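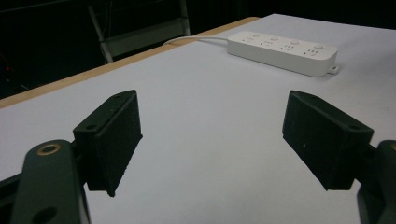

Helle Tischplatte, schwarze Greiffinger.

Ich habe neulich eine Leselampe gekauft und dabei gelernt, dass ich für eine Leselampe ein Benutzerkonto brauche. Kein Witz. Auf der Schachtel stand Komodness, innen lag ein Zettelchen mit einem Code zum Scannen, und bevor das Ding auch nur einmal geleuchtet hatte, wollte es meine Mailadresse, mein Geburtsjahr und die Erlaubnis, mir "gelegentlich Inspiration" zu schicken. Inspiration! Von einer Lampe!

Nun bin ich wirklich keiner, der beim Wort App gleich die Flucht ergreift. Ich kaufe meine Fahrkarten am Handy, ich mache meine Überweisungen am Handy, und den Einkaufszettel habe ich auch darauf (den vergesse ich dann trotzdem zu lesen). Aber ein Schalter ist doch eine ausgereifte Sache. Man drückt drauf, es wird hell. Man drückt nochmal, es wird dunkel. Meine Oma hat das begriffen, mein Patenkind hat es mit eineinhalb begriffen, und selbst ich finde ihn nachts um drei, ohne die Augen richtig aufzumachen.

Bei der neuen Lampe geht das so: Handy suchen, entsperren, App öffnen, warten. Dann kommt ein Hinweis, dass es eine neue Version gibt. Dann fragt sie, ob ich mit der bisherigen zufrieden war und vielleicht fünf Sterne vergeben möchte. Und irgendwann, wenn ich längst keine Lust mehr auf mein Buch habe, darf ich zwischen 1.085 Farbtönen wählen. Ich wollte Gelb. Normales, warmes Lampengelb, wie früher.

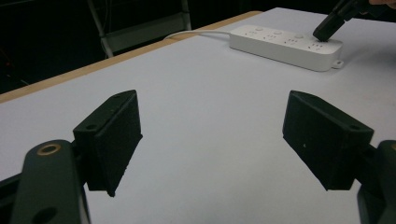 Und glaubt bitte nicht, es ginge mir nur um die Lampe. In unserem Haus in Ekbridge hat die Verwaltung im August die Waschküche umgestellt. Vorher hing da ein Kästchen, in das man Münzen warf, und ja, die Münzen hatte man nie passend, und ja, das Kästchen hat manchmal eine verschluckt. Jetzt lädt man Guthaben auf, mindestens 20 Euro, und zwar über eine Seite, die im Keller keinen Empfang hat. Also steht man mit dem Wäschekorb auf dem Treppenabsatz, hält das Telefon ans Fenster und rennt dann wieder runter, bevor die Freigabe abläuft. Ich habe dabei schon zwei Nachbarn kennengelernt, das will ich fairerweise erwähnen.

Die Firma dahinter heißt Nulwood und hat mir auf meine Beschwerde innerhalb von 24 Stunden geantwortet, sehr freundlich, mit meinem Vornamen und einem Sonnensymbol. Ich solle doch bitte die App neu installieren.

Was mich daran so fuchst, ist gar nicht die Technik. Mich fuchst, dass mir jeder Gegenstand inzwischen eine Beziehung aufdrängt. Die Lampe will in Kontakt bleiben, die Waschmaschine will wissen, wie es war. Bei Agbeko, wo ich seit Jahren meinen Kaffee kaufe, soll ich jetzt Punkte sammeln, und bei 1.000 Punkten gibt es einen Becher. Ich habe schon Becher! Ich möchte an der Kasse bezahlen, einen schönen Tag wünschen und gehen.

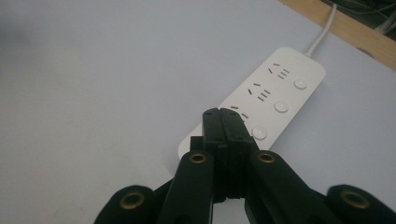 Weiße Steckdosenleiste auf der Tischplatte.

Natürlich höre ich das Gegenargument schon, meine Schwester hat es mir am Telefon ausführlich vorgetragen. Für Leute, die schlecht aus dem Bett kommen, ist eine Lampe, die auf Zuruf angeht, ein Segen. Da hat sie völlig recht, und ich würde auch niemandem das Zurufen verbieten wollen. Baut es ein, gern, mit allem Drum und Dran! Aber lasst doch bitte den Schalter dran. Der kostet ein paar Cent und funktioniert auch dann noch, wenn der Hersteller keine Lust mehr auf seine Server hat.

Die Komodness habe ich übrigens zurückgebracht. Für die Rückgabe musste ich mich online registrieren. Gelesen wird bei mir jetzt wieder unter der alten Klemmlampe, die ein bisschen schief hängt und beim Anfassen knarzt.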